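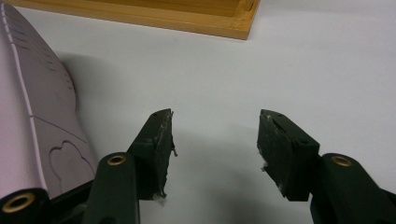
Según Edgars Kazlauskienė, la norma interna más incumplida es la revisión de las almohadillas antes de cada serie, y pide que figure como primer punto del capítulo y que no se relegue a los anexos. La presente edición recoge esa petición: la revisión pasa a ser el apartado 4.1 y su registro es obligatorio.

4. Buenas prácticas para el uso de la pinza manual

Este capítulo se aplica a todos los puestos de las sedes de Trernby y Osbridge en los que se realizan demostraciones de manipulación con pinza manual instrumentada. Sustituye al capítulo 4 de la edición anterior del Manual de Puesta en Marcha Vikordale. Entra en vigor el 10 de febrero de 2019.

4.1 Revisión de los dedos y las almohadillas

1. Desconecte la pinza de la unidad de registro.
2. Abra los dedos por completo y apoye el conjunto de manera que las caras de contacto queden a la vista.
3. Examine la superficie de ambas almohadillas. Las rozaduras blanquecinas y las pequeñas mellas en los bordes se anotan como desgaste, con el código D1 en la ficha del puesto.
4. Retire con pinzas de punta roma las fibras, pelusas o partículas adheridas a las almohadillas. No utilice aire comprimido.
5. Pase un paño sin hilachas, ligeramente humedecido en agua, desde la base hacia la punta. Deje secar antes de continuar.
6. Compruebe que los elementos de fijación del bloque de la almohadilla están asentados y no sobresalen.
7. Verifique que los casquillos de latón de las articulaciones giran sin holgura apreciable.
8. Firme la ficha.

Nota. El desgaste superficial no obliga por sí solo a sustituir la almohadilla. La sustitución es obligatoria cuando el material de contacto se desprende, cuando una mella alcanza el alojamiento de una fijación o cuando se han completado 196 series con el mismo juego.

PRECAUCIÓN. Las almohadillas se sustituyen siempre por parejas. El montaje de una almohadilla nueva frente a otra usada altera el punto de cierre e invalida la calibración.

4.2 Preparación de la superficie de trabajo

1. Despeje el área comprendida entre los dedos y el objeto que se va a manipular.
2. Coloque los objetos y las bandejas según la hoja de tarea. Los objetos blandos, como las piezas de espuma, se depositan sin comprimirlos.
3. Mantenga una iluminación uniforme. Las sombras suaves son admisibles; los reflejos directos sobre el tablero, no.
4. Limpie el tablero al cambiar de tarea. La limpieza al cambiar de operador queda a criterio del responsable del puesto.

Nota. En las mesas de la serie Bae, el paño del tablero y el de las almohadillas se guardan por separado. Los paños de tablero llevan ribete azul.

4.3 Ejecución de la demostración

1. Inicie el registro con los dedos abiertos y sin objeto.
2. Mantenga la pinza inmóvil hasta oír la señal acústica.
3. Aproxímese al objeto con un movimiento continuo. Si debe corregir la trayectoria, hágalo sin retirar la herramienta del campo de trabajo.
4. Cierre los dedos de forma progresiva. En materiales deformables, deténgase en cuanto el objeto quede sujeto.
5. Deposite el objeto, abra los dedos por completo y finalice el registro.

PRECAUCIÓN. No introduzca la mano libre entre los dedos de la pinza mientras el registro esté activo, aunque el objeto se haya caído. Finalice primero la serie y márquela como interrumpida.

Las series interrumpidas no se borran. Se conservan con su marca y se excluyen del recuento diario, cuyo máximo por operador es de 145 series. Superado ese límite, el puesto debe cederse a otra persona o quedar cerrado hasta la jornada siguiente.

4.4 Registro y conservación de las fichas

Cada ficha debe indicar el número de puesto, el juego de almohadillas instalado, los códigos de desgaste observados y la firma de quien realizó la revisión. Las fichas en papel se conservan en el puesto durante 28 días y después se trasladan al archivo de Osbridge.

Las fichas sin firma se consideran nulas. Las series asociadas a una ficha nula quedan retenidas hasta que el responsable del puesto repita la revisión del apartado 4.1 y deje constancia del resultado.

Las solicitudes de almohadillas de recambio se tramitan con el formulario 171. El plazo de entrega en Trernby puede ampliarse durante el inventario de marzo; en ese periodo, cada puesto deberá disponer de un juego de reserva.

Para el procedimiento de calibración posterior a la sustitución, consulte el capítulo 5.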